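Nokbridge Home Demonstrations: Questions We Keep Getting

Last tidied up in November. If your question is missing, ask Venkatesh Chowdary, who answers messages in the order he finds them, a system only he understands.

The basics

What am I signing up for?

You do laundry, slowly, while holding a gripper. The gripper records what it sees and how it moves, and the recordings are used to train a folding policy we call Julley. You bring the clothes and the bed. We bring the hardware and the opinions about sleeves.

Do I need to know anything about robots?

No. Our best demonstrator to date had never touched one and still refers to hers as "the tongs." People with engineering degrees tend to try to help the robot by moving like one. Please move like a person who has folded a sweater before and will fold one again.

What is the difference between Dahlgren and Detex?

Dahlgren is the hand-held gripper. You hold it, you squeeze, it closes. Detex is the remote-control setup, where you sit in our workshop and drive a real arm through a pair of handles. If you are working at home, you are on Dahlgren. If you are in our workshop and there is an arm pointed at you, you are on Detex, and please stay behind the yellow line.

Which one is better?

Dahlgren is faster and gets us into real bedrooms. Detex gives us motions we know the arm can do, because the arm did them. The two teams have a friendly disagreement about this that has lasted longer than some of the hardware.

Getting set up

Where should I work?

Anywhere flat that you would normally fold on. A bed is fine. Most people use a bed. A table is also fine if yours has ever been clear enough.

Should I clean the room first?

Please don't. A model raised on tidy rooms falls apart the first time it meets a blanket. Leave the bedding where it landed and the stuffed animals where they live. Do put away mail, prescriptions, family photos and anything with your name and address on it. Other people and pets should be out of the room before you start, and you should tell the people why.

What clothes do you want?

Shirts, sweaters, towels, pants with legs of equal length. Dark knits are badly wanted. They are hard to see, the ribs and seams disappear into each other, and everyone owns one. Whatever the color, pick a sheet that it doesn't match. Black on navy is a recording of nothing much.

How should the garment start?

For the folding set, spread out, front side up, hem toward you, neck away from you, both sleeves out to the sides. Smooth out the big folds and leave the small ones. If a sleeve ends up bumping into something soft, that's fine, so long as it can still be pulled free. 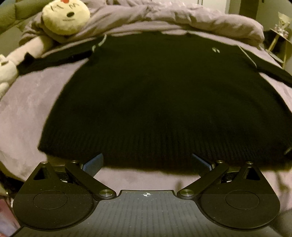 Recording a fold

How do I start and stop?

Press the side button once and wait for the tone. Hold the gripper still over the hem until the tone ends, then begin. When the fold is finished, lift away, hold still again, and press once more. If you forget the second press you will record yourself walking to the kitchen, and someone here will have to watch it.

Can I use my other hand?

Not in the one-gripper set. This is the rule people break most, usually without noticing. The free hand sneaks in to flatten a corner. Put it in a pocket, or behind your back like a waiter. In the two-gripper set both hands are busy and the problem solves itself.

How fast should I go?

About half the speed you'd use if you were late. Pausing to think is fine once in a while, but pause away from the fabric. Hovering over a cuff for 8 seconds teaches Julley to hover over cuffs, and it is already inclined to.

Where do I grab?

Edges and corners. Come in low, let the finger pads get on both sides of the fabric, close, then lift. Pinching the middle of the chest works beautifully for you and goes terribly for the arm.

I dropped a sleeve. Do I start over?

No. Go back, pick it up and carry on. We like a recovery. What we can't use is a drop followed by a sigh, a reset by hand and a second try in the same recording. Stop first, then reset.

Does it have to be the same fold every time?

Within one session, yes. Sleeves in first, then hem to neck. We know your grandmother did it in thirds. Hers was probably better. Pick another session for it and write the fold in the notes.

How many do you need?

20 good folds make a session. Change the garment every five, and turn or shift it a little between folds so that the model doesn't conclude all sweaters live in one exact spot on earth.

After the session

What happens to my recordings?

They upload when the gripper is docked. A reviewer checks each one, trims the ends and marks it keep, maybe or no. You get the marks back with short comments. "Free hand" is the most common comment. "Nice" is the rarest, and is worth framing.

Why were three of mine rejected?

Usually one of these:
The lens was smudged.
The lighting changed partway through.
The garment left the view and never came back.
The free hand again.

Can I see the robot do my fold?

Yes, on open afternoons, starting at 3 p.m. Bring a sweater you are not attached to. It will try your fold on the Detex arm, and you are welcome to stand there and feel responsible.

Is it any good yet?

Towels, yes. T-shirts, mostly. Sweaters come out as a shape with a clear front and back. Hoods are under discussion.

Can I keep the gripper?

No, but you can keep the sweater folded.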